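Teleop demos for bin picking: gripper fingers keep touching the wall, should I throw those episodes out?
Posted in Robot Programming > Teaching and Demonstration
Viewed 2359 times

sedel_cell4
We are recording remote-control demonstrations for picking mixed objects out of a gray metal bin. The arm is a KUKA with a multi-finger gripper. The operator drives it with a hand controller and watches a fixed camera. Each episode is one pick, start to lift, capped at 30 seconds. We have 60 episodes so far and want several hundred before training.

The problem is the objects near the walls. With something in the middle of the bin the operator closes cleanly. With something close to a wall, one finger nearly always touches sheet metal before the object is reached. The controller then reports a contact force, the operator backs off, and the recorded path has a kink in it. In our set, around 5 episodes in every batch of 30 look like this.

Typical layout during a session:
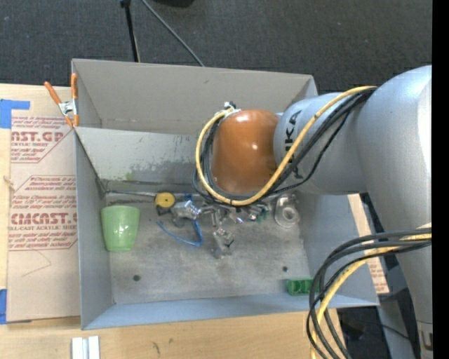

Gripper low in the bin, green cup near the left wall, clear plastic part near the right.

The bin floor has two small holes and plenty of scratches, but those have not caused trouble. The cables on the outside of the arm are a separate worry. They hang in a loop around the wrist and I would like to know if they limit how far we should let the operator rotate it.

Things already tried:
Lowering the speed scale on the hand controller. Fewer hard contacts, but episodes started hitting the time cap.
Moving objects toward the center before each pick. Works, but then the data has no wall picks in it, and the customer's bins will not be arranged that way.
Guiding the arm by hand instead. The operator's forearm ends up between the camera and the objects, so the video is useless.

Should the kinked episodes be deleted, trimmed, or kept as they are?

morklow_t
Keep them, but label them. If you delete every episode with a wall contact, the policy never sees a recovery, and the first time it touches the wall on its own it has nothing to copy. We made that mistake on a tote cell at Pliltside and had to re-record.

What I would do in your position:

Add a per-frame contact flag from the force signal. Pick the threshold by looking at free-air motion first, then set it well clear of that noise.
Split the set into clean picks, light contact with recovery, and hard contact. Train on the first two. Hold the third out.
Do not trim the kink out of the middle of an episode. You get a jump in joint position between two frames and the model will try to reproduce it. Trimming idle time from the front is fine.
Have the operator approach wall objects from the center of the bin with the wrist tilted away from the wall, and open the fingers only as wide as the object needs. A lot of wall contact is just a hand that was opened too far too early.

Also check what the operator can see. From a single fixed view the big joint and the wrist cover hide a good part of the right side of the bin, so anything sitting under the link is being picked half blind. A second view on the operator's screen will probably help more than any filtering. Clear plastic is bad for this too. I would record the clear part as its own batch until the operator is used to it.

On rotation: yes, put a software limit on the last joint. Jog it slowly each way by hand with a second person watching the cables, note the angle where the slack runs out, and set the limit short of that. Remote operators do not feel a cable pulling tight.

azimi_lab
Agree with the above except for the time cap. Drop it, or make it 60 seconds. Slow demos can be resampled afterward. Rushed ones can't be fixed.

Is the bin fastened down? I can't tell from your post. If it shifts when a finger pushes on the wall, your object positions are off for the rest of the episode. Mark the corners on the table with tape and check them between picks.

pdk_88
we just use suction for this, no fingers no wall problem

sedel_cell4
Suction will not hold the cup by the rim, and the rim grasp is in the spec. I have added the contact flag and raised the cap to 60. The second view has to wait for a mount. I will post the split once the next batch is recorded.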